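Small Things on a Table: Notes for a Talk on Sorting the Odd Drawer
17th January
By Efe Balogun

Opening (stand up, wait for the coffee line to sit down)

Good morning, Sullville! Thank you for coming out on a Saturday to hear a person talk about funnels and boxes. I love this subject and I'm going to try to keep to my time.

Ask for hands: who has a drawer at home that won't close? Leave the hands up. Now who knows what is stopping it? Most hands go down. Let people look around at each other before moving on.

My drawer was in the old apartment on Prilel Street, and what jammed it was a ladle. I had been blaming the drawer for years. I'd even taken the runners off and put soap on them.

Part one: get it out where you can see it

The first thing I tell people is to stop sorting inside the drawer. Take everything out, put it on a table, and leave space between the pieces. A plain dark cloth or a dark tabletop is lovely for this, because pale things jump right out at you. For dark things I slide a white board underneath. I keep a board just for this and it has been to every workshop I've done.

Then make a row along the back. Big open things go there: bowls, trays, boxes, anything that could hold something else. Keep the front for the small stuff you need to pick up and turn over.

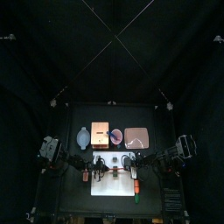 Give yourself permission to leave it like that for a while. Have a cup of tea. When I did this at my sister's house we left the table overnight, and by breakfast she had already moved two things to the donation bag without any help from me.

If someone asks about categories: I don't start with categories! I start with shape. Round with round, flat with flat. You find out very quickly how many of your things want to sit inside each other. Cups with a stick or a spoon in them count as one item for now, so leave the spoon where it is.

(Skip this next bit if we started late.) The Ojo method, which I learned from a workbook somebody left at the library, has you write a card for every object. I tried it. I got as far as 9 cards and then I was just writing cards. Some people adore it, and if that's you, come see me at the break, I still have the blanks.

Part two: the awkward ones

Now we get to my favorite part. Every kitchen has things with a long handle and a wide end, and they're the troublemakers. A ladle will nest with another ladle. A funnel with a handle won't nest with anything, it just lies across everything else and takes up the whole width.

Pick the thing up and look at both ends. Look for a hole. If there's a hole in the handle, that object is telling you it would like to hang up. I get so happy when I find one, you have no idea.
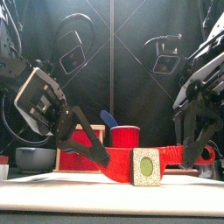
A hook costs next to nothing, and you can put it inside a cabinet door if you don't like looking at things on the wall. Hang it with the door open, then close the door slowly to check that it clears the shelf. I forgot to do that once and took a chip out of a perfectly good plate.

For the long-handled things with no hole, use a tall jar. The heavy end goes up if the jar is heavy, and down if it isn't. Try it both ways before you decide.

Pause for questions. There's usually one about lids. Say we're coming to lids. (We are only just coming to lids.)

Part three: keep it with its friends

A funnel is a nice one to talk about here, so slow down. People store it by what it looks like, so it ends up with the colanders. Then they're filling a jar with rice and it's across the room. Put it by the jars! Put the small pot you melt butter in by the stove. Where you reach for a thing is where it lives.

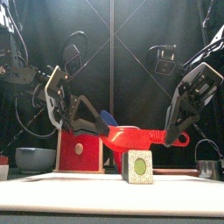
I did a whole pantry this way for my neighbors in the Condeck building. We moved the baking things down one shelf and the mugs over by the kettle and they wrote me a card about it. They've moved the mugs back since, closer to the sink, and that's fine too. It's their kitchen.

Lids: stand them up on edge in a rack, or in a box with a few dividers. Match each one to its pot before you put it away. Any lid without a pot gets one month on the shelf and then it goes.

Last updated: January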